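Part 4. Loading the top shelf

By now your Joler organizer should be on its feet, with the drawers in and sliding the way they should (if they aren't, go back to Part 3, I'll wait). Now we get to the fun bit, putting the spice jars up top!

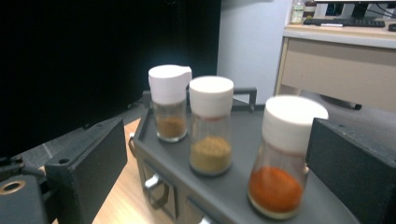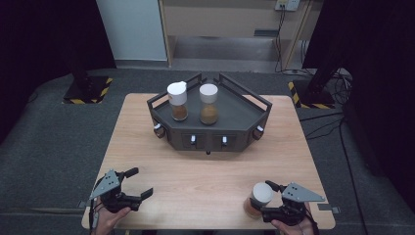
Glass jars with white lids on the gray organizer, in both shots.

Shimada asked whether the jars should go up there before the drawers are filled, and the answer from Keltari was a firm no: "Load the drawers first. I did it the other way and had cumin in my tea bags until June."

So, drawers first. Then:

1. Put the organizer on a flat table or counter and press gently on each corner. If it rocks, fix that before any glass goes near it.

2. Wipe the top with a barely damp cloth and let it dry.

3. Fill your jars over the sink, and stop well short of the shoulder. I put 50 grams of paprika in mine and it leaves plenty of room for a spoon.

4. Close every lid and wipe the outside of the glass. Powder on the bottom of a jar gets everywhere, trust me.

5. Set the jars down one at a time, tallest at the back if yours don't match, with a little finger room between them.

6. Open each drawer once, slowly, and watch the jars while you do it. A bit of a shiver is fine. Sliding is too much, so move them back from the edge.

Note: I keep the refill bags (the 500 gram ones from Skurum) in a cupboard. They're too floppy for the top and they'll jam a drawer.

Caution: take the jars off before you carry the organizer anywhere, even just across the kitchen. The rim is low and glass is slippery!

Caution: keep the whole thing away from the stove. Steam makes ground spices clump, and you'll be chipping at your chili powder with a knife.

Labels are in Part 5.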